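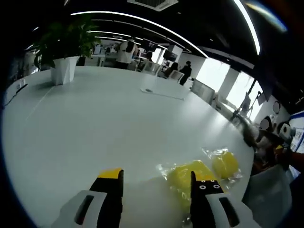 The pair of yellow tips at the near end of the table, wrapped pieces ahead.

The test plan for the Viltcombe evaluation ran to four pages, and Tania Rathnayake had written all of them. Section 2 defined a successful grasp as one in which the object left the table, stayed off it for the length of one slow breath, and came back down without the wrapper tearing. Jahangir Liyanage had asked for a stopwatch. She had told him a breath was repeatable enough.

"Whose breath?" he said.

"The operator's."

"So it's a variable."

"It's a constant with a tolerance."

He wrote that in the margin of his copy and did not bring it up again until the afternoon.

The grippers were to be compared on grip alone. Both were worked by hand, by trigger, and both closed two fingers in parallel. The Stumley unit had a stiff return spring and reported its width to a tenth of a millimeter. The Viltcombe unit had a lighter spring and reported its width whenever it felt able to, which in the first session had been most of the time. Rathnayake logged the missing readings in a separate column. By the end of that session the column had 82 entries in it and Liyanage had started calling it the weather report.

The objects were soft and yellow. Khasawneh, who had signed the purchase order and was now in another city, had wanted something that resembled the customer's product, and the customer's product was confidential. He had approved yellow. He had approved film wrap. On the matter of weight he had written "light" and gone to catch a train.
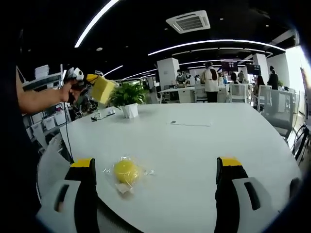

Wrapped ball on the table, yellow sponge held in the second tool.

Film was the difficulty. A bare sponge gave the fingers something to press into, and either tool would hold one for as long as anybody cared to watch. Wrapped, the same sponge moved inside its bag. The fingers closed on the plastic, the plastic slid over the foam, and the width reading settled at a value that looked exactly like a good grasp. Then the object went down on the table and the tool went up without it.

"Record that as a slip," Rathnayake said.

"The tool says it's still holding."

"What is it holding?"

Liyanage looked. "A corner of the bag."

"Record it as a slip and put the width in."

He put the width in. He had been with the group since December and had not yet learned which of her instructions could be argued with. His own view, which he kept in a file named notes_old, was that the slip came from the approach angle. If the operator tilted the wrist a few degrees before closing, the tips met the foam first and the film second. He had tried it during lunch with nobody logging. It had worked every time, and the results were therefore inadmissible.

At trial 1,591 the Osano controller stopped. It did this cleanly, with a status code and no data lost. The manual gave the meaning of the code as "operator inactive." Rathnayake had been squeezing the trigger for most of the day and took the message badly.

"It samples the trigger," Liyanage said. "If the squeeze is too even it can't tell you from a jammed switch."

"I'm being too steady."

"According to the controller."

She put the tool down and flexed her hand. There was a red line across the second joint of her index finger. "You take the next block, then."

"I'll be less steady."

"Log that too." 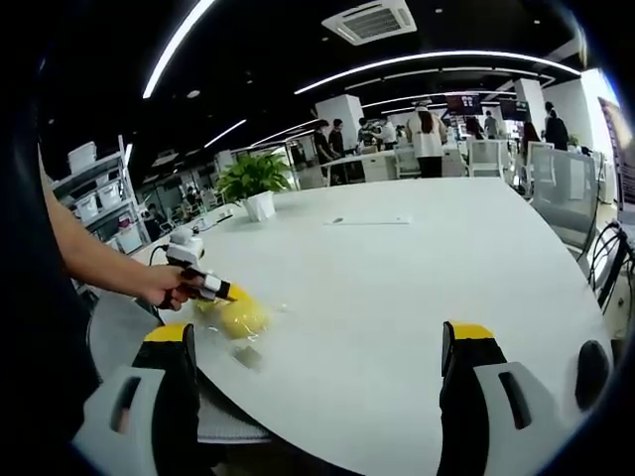
Second tool with its nose at the bagged piece.

He took the next block. On the first trial he came in level, as the plan required, and lost the object. On the second he did the same. On the third he turned his wrist, not very far, closed, lifted, and breathed.

The object stayed up. Rathnayake watched it until he had put it back.

"That wasn't level," she said.

"No."

"How far off?"

"I don't know. The plan doesn't have a column for it."

She scrolled to the right, past width, past force, past the weather report, and typed a heading into the first blank cell. Then she went back up to the row and waited with her hands on the keys.

"Do it again," she said, "and this time tell me the angle."

He had no way of measuring the angle. He said so. She tore a sheet from her pad, folded it corner to corner and then once more, and stood it on its edge beside his wrist.

"Less than that," he said. "Half of it, maybe."

"Half of it," she said, typing.

The report went to Khasawneh on 29/05/2019. The summary found no significant difference between the Viltcombe and Stumley units under the conditions described. Appendix 4 was titled "Wrist" and was longer than the report. Khasawneh replied the same evening to ask what the new column was measured in, and Liyanage, who had been copied, left that one for Rathnayake to answer.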